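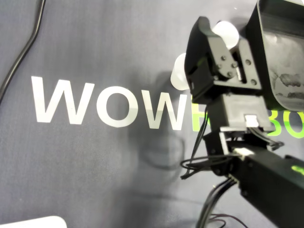 Sturnulura 12-Inch Carbon Steel Skillet: Six Months In

I bought this pan in January after years of ruining eggs in a nonstick skillet that had lost most of its nonstick. I wanted something I could get properly hot, put in the oven, and not have to replace every couple of years. Cast iron was the obvious answer, but I have a bad wrist and our big cast iron pan was already living on the back burner full time. Carbon steel kept coming up, and the Sturnulura was the one the kitchen store in Sanonley had on the shelf. I paid $38 for it, and I have used it almost every day for six months.

So yes, I love it. Let me get into the details, including the couple of things that bug me.

Out of the box

The pan comes coated in a protective wax, and the little card that ships with it tells you to scrub it off with hot water and dish soap. One scrub wasn't enough for me. I did it three times, with a lot of paper towels, before the surface stopped feeling tacky. Bare steel underneath is a plain silvery gray, and it won't stay that color, so don't get attached to it.

For seasoning, the card says to rub on a thin coat of oil and bake it upside down. I did two rounds in the oven and then just started cooking. The first coat came out streaky where I'd left too much oil – wipe it on, then wipe it off like you made a mistake putting it there. The second coat was much better. By the end of the first month the middle had gone a deep brown, and now it's nearly black with a paler ring up the sides. It's blotchy! Mine still is, and it cooks beautifully.

Cooking with it

Eggs stuck for the first two weeks. I was ready for that, and I still got annoyed. What fixed it was heat. I was putting the eggs in too soon. Now I warm the pan on medium-low for a few minutes, add butter, wait for the foam to settle, and fried eggs slide around like they're on ice. Scrambled eggs are harder and leave a bit behind at the edges, but a wooden spatula takes care of it.

Where this pan really shines is anything you want brown. Potatoes, oh my goodness. Half-inch cubes, a good spoonful of oil, 15 minutes without messing with them much, and they get a crust I never once got in the old skillet. Pork chops are great. Smash burgers are fantastic (open a window). Chicken thighs go in skin side down on the stove and then straight into the oven, handle and all, and the skin comes out crackly right to the edge.

It heats up faster than cast iron and it cools down faster too, so if something is getting away from you, turning the burner down does something useful. The sides slope enough that I can flip vegetables without flinging them across the stove, or at least I fling fewer of them.

I keep tomato sauce and wine out of it. I made a quick lemon chicken early on and it took the seasoning off in a patch the size of my palm, and the sauce had a metal taste. A week of frying potatoes brought the patch back.

Things I'd change

The handle is long and flat with a fairly sharp edge on the underside. With a full pan I notice it. I bought a slip-on leather sleeve from Hendricks and that solved it, but the sleeve has to come off before the pan goes in the oven, and I have forgotten that once.

There's no helper handle either. It's lighter than our cast iron by a long way, but 12 inches of pan with a whole dinner in it is still a two-handed lift for me, and there's nowhere to put the second hand.

Mine also bowed a tiny bit in the center after I got impatient and started it on high. On our gas stove it makes no difference except that oil drifts outward. On a glass-top it would rock, and my sister-in-law's did. Start low and bring it up slowly.

Cleaning

Hot water, a stiff brush, a drop of soap if it smells like fish. Then back on the burner for a minute until it's bone dry, and a quick wipe of oil. I left it wet in the sink overnight one time and woke up to orange freckles. Steel wool, one more round in the oven, all good again by dinner.

How it compares

Before buying I borrowed a friend's Sturkthorpe for a weekend. It's a thicker pan with a nicer, rounder handle, and it holds heat better when you drop in a cold steak. It's also noticeably heavier, and that ruled it out for my wrist. If you mostly sear big cuts of meat, I'd look hard at that one. For eggs, potatoes, and weeknight chicken, I'm happier with the Sturnulura.

I've since picked up the smaller one for single eggs and grilled cheese. It came with the same wax and the same card, and this time I knew to go easy on the oil.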